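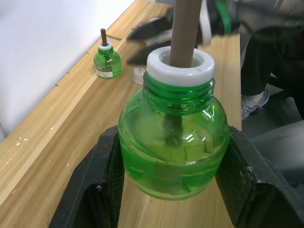

A green bottle with a white collar and wick.

Bremton records its driest spring in 57 years of measurements

Bremton has had its driest spring in 57 years of local measurements, according to figures released by the Hrynyshyn Weather Records Trust.

The trust's station at Griltley, on the northern edge of the town, collected less rain between March and the end of May than in any spring since the gauge was first read. The previous driest spring on the station's books was in its third year of operation.

May was the driest of the three months. Measurable rain fell on only 4 days, all of them in the first half of the month, and the ground at the station had begun to crack by the time the monthly soil reading was taken.

March and April were also well below normal. A band of showers in the middle of April brought the wettest day of the season, but most of the rain passed to the south of the town and the Griltley gauge caught only the edge of it.

The trust said the dry weather was caused by high pressure that sat close to the area for long periods and pushed the usual run of Atlantic fronts further north. When fronts did arrive they were weak and moved through quickly, often overnight.

The second station, on the hill at Cimitmont, stands 200 metres above the town and normally gets a good deal more rain. It also had a dry spring, though it did not break its own record. Cimitmont has been read for a shorter time than Griltley, and the trust advises against comparing the two series directly.

Temperatures over the season were slightly above average by day and slightly below average by night. Clear skies account for both. Griltley had 3 air frosts in May, the last of them late enough to catch early potatoes and some fruit blossom in the lower part of the valley.

Sunshine totals were high in all three months. The sunshine recorder at Cimitmont was out of use for part of March while its mounting was repaired, so the seasonal figure for that site will be published as an estimate and marked as such in the tables.

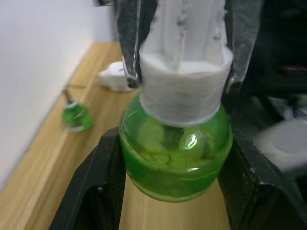 Wind was light for most of the season. The strongest gust came in the first days of March, before the high pressure settled in, and there was no gale at either station after that.

The stream below the Griltley station was flowing at the end of May but at a level more often seen in August. The trust does not measure river flow and has passed its notes on the stream to the landowners along it. Springs on the Cimitmont side were reported to be running normally, helped by a wet winter.

That winter rain is the main reason the dry spring has not had a greater effect so far. Soil below spade depth was still moist at both stations when it was last sampled. The top layer was very dry, and gardeners and growers in the area will have noticed that seedlings and newly planted trees have needed regular watering.

The trust does not issue forecasts. A dry spring in the Bremton record has been followed by wet summers as well as dry ones - the earlier record spring came before a very wet July - and the figures give no reliable guide to the months ahead.

One dry season is also not enough to show a change in the local climate. The trust's longer tables show that spring rainfall at Griltley varies a great deal from year to year, with no steady rise or fall over the full period. Average spring temperatures have risen over the same time, and the rise is clearer in the night readings than in the day readings.

All rainfall figures are taken from a standard copper gauge emptied at 9am each day. An automatic gauge beside it is used as a check. The two agreed closely throughout the spring, apart from a short spell in April when the automatic gauge was blocked by leaves and its readings were set aside.

The full monthly tables for Griltley and Cimitmont, including daily rainfall, maximum and minimum temperatures and soil readings, can be seen at Bremton library and on the trust's website. Paper copies can be requested by post. The summer figures will be released in September, and the annual summary will follow in January.

The trust would like to hear from anyone in the Bremton area who has kept a rainfall diary, however short or incomplete. Older notebooks are especially useful, as they can help to fill gaps in the Griltley record from its early years. Originals will be copied and returned.

Notes to editors

The Hrynyshyn Weather Records Trust keeps and publishes weather readings for Bremton and the surrounding valley. It runs the stations at Griltley and Cimitmont.

Spring is taken as the calendar months of March, April and May.

The figures in this release are provisional until the annual summary is published.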